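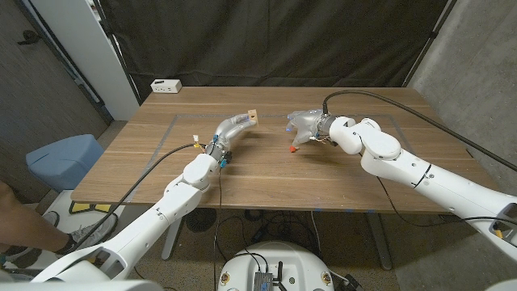 Does a robot learn a two-handed job better if you show it more times, or if you show it more carefully?

More carefully, at least for the little jobs we've been trying. A smaller set of slow, tidy demonstrations gave us a steadier robot than a big pile of hurried ones, though the big pile did win in one respect, and I'll come to that.

I've been promising to write this up since May, and several of you have very kindly nagged me, so I've made a pot of tea and I'm going to do it properly. The project is called Trakia. It's a method for teaching two arms to work together by copying a person, and the piece of it that has eaten my spring is the handover: one hand picks up a small block, the other takes it, and the block ends up somewhere sensible. My mother asked me why that was hard when toddlers manage it. I told her toddlers get a great many goes at it, and she said so did I, which was fair!

The usual way to collect demonstrations is to sit someone at the controls and let them get on with it until they're sick of the sight of a block. We did precisely that first. We ended up with 100 handovers, done over a couple of long afternoons, and you can hear in the recordings (well, I can, because I remember it) how tired everybody was by the end. The grasps get sloppier. The giving hand lets go a touch early, the taking hand snatches. And a robot that learns by copying will copy that too, bless it, with no idea that it was only ever a person wanting their dinner.

So Hubert Trummer, who built most of the learning side, suggested we throw in a pause. The person brings the block to the meeting point, stops, waits until both hands have settled, and only then lets the other one take it. It feels dreadfully unnatural. You sit there holding your breath like somebody posing for an old photograph. But it gives the model a clear moment where "giving" ends and "taking" begins, and Hubert's hunch was that the muddle between those two was where nearly all our failures came from.

We collected about 17 of those slow ones before I lost patience and insisted we train on them, fully expecting a disaster. I'd even started writing the email to Ellau, the partners who lend us computing time, explaining why we'd need more of it. I never sent it. The robot trained on the slow set dropped the block noticeably less often, and when it did go wrong it went wrong early, at the pick-up, where it could simply have another try. The hurried version liked to fail halfway across, with neither hand really in charge.

Now, the one respect. If you put the block somewhere a bit odd, tucked up near the tape or turned on its corner, the robot with the big hurried set coped better. It had seen more oddness. The slow set was lovely in the middle of the table and rather lost at the edges, and I don't want to wave that away, as I was quite tempted to in my first draft.

What we're doing now is mixing them: the slow handovers for the moment of exchange, the hurried ones for reaching and picking up. Hubert has split the training into 2 stages so that one doesn't wash out the other. Early runs look promising, but I've only watched four of them all the way through and I'd be cross with anybody else who drew a conclusion from that.

I do still owe you the post about the Schnyder controller and why I changed my mind on it. I also want to try the pause with something squashier than wood, and I haven't the faintest idea how that will go. If any of you have taught two arms to pass something soft between them, please write and tell me what you used!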